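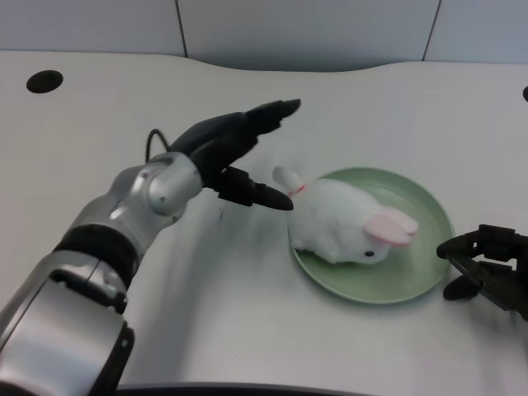 How do you clean a white plush rabbit that can't go in the washing machine?

Surface wash it by hand with a damp cloth and a little mild soap, then let it dry in the open air.

Mix 2 drops of soap into a bowl of cool water. Clear a table and wipe it down first, or the fur will pick up any dust. Wring the cloth out well and work in the direction of the pile.
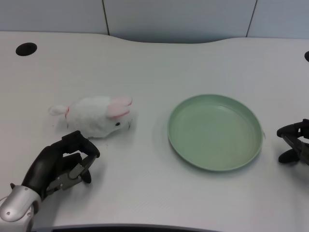
Leave the ears until last and use a fresh cloth, as pink lining can mark white fur. Go round the eyes with a cotton bud. Allow 72 hours to dry, then brush gently.

Widad Awwad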